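Speaker notes: "Your success rate is not what you think it is"
Tooling track, Saturday, second slot after lunch

Slide 1. Title. Say who I am, skip the company history. I work on the software side at Imerville, mostly the layer between the policy and the motors. That layer gets blamed for everything, so I read a lot of logs.

Slide 2. The claim. We were told the new grasp policy in Jatoi was trained on 2,000 demonstrations and handled "soft household packaging." Ask the room: what does handled mean? Wait. Let someone answer. Usually it means the fingers closed and the object went up.

Slide 3. What we log. Gripper width, commanded and measured. Wrist pose. Camera frames. No force. Repeat this, people miss it: no force. Anything the planner says about a "firm grasp" is a guess made from width. With a rigid box the guess is fine. With a film wrapper full of something squashy, the width keeps changing after contact and the planner calls that slip. So it squeezes more.

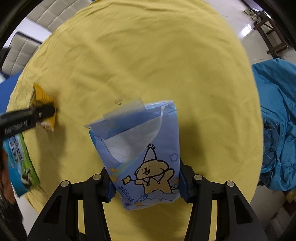 Slide 4. Perception. The segmentation model wants one outline per object. Printed film gives it artwork, glare and creases, and it is happy to put an edge on any of them. We replayed 50 episodes with the mask drawn over the video. In 14 of them the mask jumped to part of the printed design while the fingers were closing. The score for those episodes? Pass. The checker only looks at the final height.

(Pause here. If someone says "just use a bigger model," answer: maybe, show me the replay.)

Slide 5. Clocks. Boring slide, keep it short. Camera and gripper had separate timestamps and Furkaris, our replay tool, lined them up by arrival time. Under load the gripper stream ran 2 frames behind. Every contact label we had was late. We retrained on fixed labels and the headline number went down. I trust the lower one more.

Slide 6. Planning. I don't have much good to say. The retry logic opens, backs off and goes in again along the same approach. If the first try folded the wrapper, the second try meets a different shape using the old mask. Show the two plots side by side. Don't read the axes out loud.

Slide 7. What I would ask a vendor. Can I see the failures, unedited? Who decides an episode is a failure, a person or a script? What happens to the mask during contact? Does the retry look again before it moves? The Druramham team asked these in May and got a slide deck back.

Slide 8. Open problems. We still have no decent label for "held but crushed." Two people reviewing the same clip disagree often enough that I won't put a figure on the slide. If anyone has a scheme they like, I want to hear it.

Questions. If the demo comes up: no, I am not running it live. Replay files are on the laptop, open the one with the late labels first.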